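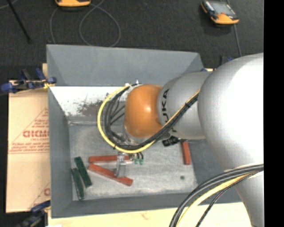 4. The Pilot Books of the Hou Estuary

4.1 The volumes and their keeping

The records used in this section are the pilot books kept at Eltier by the Botden Company during its tenure of the port. There are 17 surviving volumes. They were written up in the harbor office from oral reports, loose slips and the logs of incoming vessels, and they cover the approach from the outer bar to the company wharf, the two side channels, and the lower reach of the Hou as far as the Dradov landing. Above Dradov the company had no right of navigation and the books contain almost nothing, apart from a few notes on the color of the water after rain.

Figure 3. Robot arm over a large open gray bin. One link carries the lettering KUKA.

The volumes have been treated before as a source for shipping movements. Arai's tabulation of arrivals draws on the left-hand pages, where the clerk entered the vessel, the master, the draft on arrival and the dues paid. The right-hand pages have had less attention. They were ruled for "remarks" and were used for whatever the clerk thought a later pilot would need: depths, the shift of a bank, a mark tree that had fallen, the name of the man who brought the vessel in. It is the right-hand pages that bear on the argument here, and the left-hand pages are cited only where they help to date a remark.

The order of the books is not entirely secure. Volumes 6 and 7 overlap by a full season, in two different hands, and the usual explanation is that one is a fair copy of the other. A comparison of the remarks does not support this. Of the entries in the overlapping months, many describe the same arrival with different depths, and in several cases a different channel. I have treated them as parallel books, one kept at the wharf and one at the signal station, and have counted a shared arrival once, using the signal station version. Volume 12 has lost its first gathering. Volume 15 was rebound with the leaves out of sequence, and I follow the reconstruction in Yu's handlist.

4.2 Who supplied the remarks

For this study I transcribed 2000 remarks, taken at a fixed interval from the right-hand pages of all the volumes. Each was coded for the source of the information, as far as the entry gives one. In 1103 cases the remark is credited to an estuary pilot, by name or by one of the standing phrases ("the native pilot says," "by report of the boatmen"). In 865 cases it is credited to a company officer, a ship's master or the harbor surveyor. The remaining 32 give no source at all and could not be assigned by hand or context.

The bare division says less than it might seem to. A remark credited to the surveyor was often made with a pilot in the boat, and the boat hire accounts show that the surveyor rarely went out without one. The pilot's fee appears in those accounts under "sundries," together with rope and lamp oil. The same depth may therefore be entered as a pilot's report in one volume and as the surveyor's own sounding in the next. I have found no instance of the reverse, where a sounding first credited to an officer was later given to a pilot.

There is also a change over time, although its date is hard to fix. In the earlier volumes the pilots are named. The names are spelled inconsistently, but the same men can be followed from entry to entry, and in some cases the clerk notes which channel a man was known for. From volume 9 onward the names thin out and the standing phrases take over. The pilots themselves had not been replaced. The wage lists for the same years carry most of the old names, some of them still present in the final list. What changed was the form of the entry. A remark that had been the statement of a particular man, and could be weighed against what else was known of him, became a statement about the estuary with a category of informant attached.

Yu reads this as a deliberate policy, linked to the company's petition for an exclusive pilotage license. On this reading, a body of knowledge held by identifiable persons could be claimed by those persons, and a body of knowledge held in the company's books could not. The argument has much to recommend it, and the petition does rely on the books as evidence of the company's "long and particular acquaintance" with the bar. Two points count against it as a full account. First, the change in the entries begins before the earliest draft of the petition. Second, it coincides with a change of clerk. The clerk of volumes 1 to 8 spoke the estuary dialect and took reports directly. His successor worked through an interpreter, and it is at least possible that names were lost in that step for no larger reason. The two explanations are not exclusive. A practice that started as a convenience could be found useful later, and the petition may have done no more than make a virtue of what the books already looked like.

4.3 Units and translation

The pilots' depths were not given in fathoms. The estuary measure was the pole, and the pole was not a fixed length. A pole for the bar was longer than a pole for the side channels, since the side channels were worked with lighter boats, and a pilot asked for a depth would answer in the pole proper to that water. The first clerk seems to have understood this. He wrote the answer down as given and put a figure in fathoms beside it, and where the two sets can be compared his conversions are consistent within each channel.

The second clerk used a single rate throughout. The result is that from volume 9 the side channels appear in the books to have become deeper by a regular proportion. Arai noticed the discontinuity and attributed it to scour following the building of the wharf. This would be a reasonable inference if the fathom figures stood alone. The pole figures, which are still given for part of volume 9, show no change beyond the ordinary seasonal range. The deepening is an effect of the conversion.

It had consequences all the same. The printed sailing directions issued from Eltier took their depths from the later volumes, and the recommendation that vessels of moderate draft might use the eastern side channel "at any state of tide" rests on nothing else. The left-hand pages record groundings in that channel in each of the following seasons. The inquiries into these losses, where their minutes survive, do not question the printed depth. They find in most cases that the pilot had departed from the directions, or that the master had failed to oblige him to follow them. One pilot told an inquiry that the water was two poles and had always been two poles. The minute records the answer and passes on to the condition of the anchor.

The case is a small one, but it shows the direction in which correction was allowed to run. The books had been compiled from the pilots. Once compiled, they were used to test the pilots, and a disagreement was settled in favor of the page. The harbor regulations made this explicit when they required candidates for a pilot's badge to be examined "out of the directions." Several of the men examined had supplied the reports on which the directions drew. Two of them failed.

4.4 What was left out

Some kinds of knowledge did not pass into the books at all. The pilots' account of the bar was organized by wind and by the state of the river, and only then by place. A pilot did not hold that a bank stood at a certain bearing from the signal station. He held that after so many days of wind from a given quarter, with the river high, the bank would be found lying toward the western shore. The page of remarks had no room for a statement of this kind. When the clerk tried to enter one he usually broke it up, giving the position on the day and leaving out the conditions, so that the books contain a long series of positions for the same bank with no indication of why it moved. The surveyor complained more than once that the remarks were "contradictory and of little service."

Nor did the books take in the obligations attached to the work. The boatmen at Dradov recognized a right in certain families to bring vessels through the upper part of the estuary, and a pilot from Eltier was expected to hand over at the landing. The company's officers met this practice often enough, as the wage lists show two fees paid for many single passages. In the remarks it appears only as delay.

It should be said that silence in the books is not always evidence of exclusion. The pilots had good reasons to keep some things to themselves, above all during the years of the license dispute, and a few entries suggest that they did. A remark in volume 13 notes that the boatmen "profess not to know" a passage which the same volume shows them using by night in the month of March. How far this can be generalized is uncertain. The remarks were written by the party that did not know, and they record refusal only where the clerk recognized it as such.

The next section turns from the pilot books to the manuscript charts, where the same depths reappear without any source.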